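Recording a Pick-and-Place Set on a Tabletop Kitchen
Posted by Innes Imrie, 9 Jun 2018

These are the steps we use at Bastby to collect teleoperated examples for the Rennie policy. They assume one arm, one wrist camera and at least one fixed camera above the table.

1. Fix the cameras first
Bolt the overhead camera down and mark the bracket with a paint pen. If it shifts, stop and start a new set. Do not try to correct the old one afterwards. Lock exposure and white balance on every camera before the first take.

2. Write the task line
Use one plain sentence per task, with one object and one destination. "Put the banana in the bowl" is fine. "Tidy the table" is not. Mitra Bakhtiari keeps the master list, and new lines go through her so that the same task does not end up under two wordings.

3. Lay out the table
Change the layout every 16 takes. Move at least the target and two other items, and turn anything that has a handle. Leave items in that the task does not use -- the policy has to learn to ignore them.

4. Record
Start the log, wait one second with the arm still, then move. Keep the speed even. If a grasp misses, one retry is allowed inside the same take. After a second miss, end the take and tag it "fail". Do not delete it.

5. Check the streams
Open one take in every layout and step through all views at the same timestamps. The wrist view is often filled by a single surface at close range, so judge it by whether the fingertips are sharp.

Wrist view first, then two views of the tabletop:

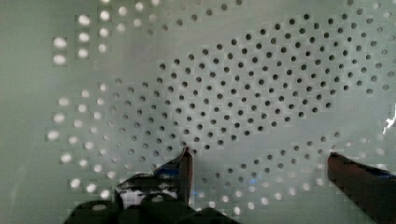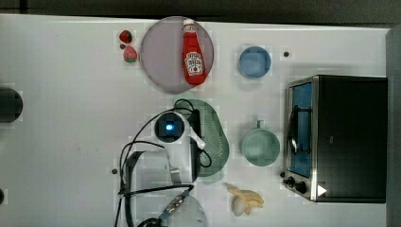
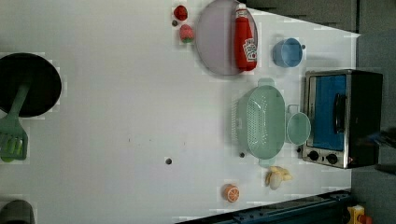

Timestamps should agree between streams to within 59 ms. Takes over that limit go in the "resync" folder and are left out of training until Kenna Shearer has run the alignment script on them.

6. Count and split
Our current set holds 1445 takes, against a target of 3000. Split by layout, never by take. Two takes from the same layout are close to duplicates, and putting one on each side of the split will make the test score look better than it is.

Upload with the Soltar client, using the set name as the folder name. Failed takes go up with the rest, tags included.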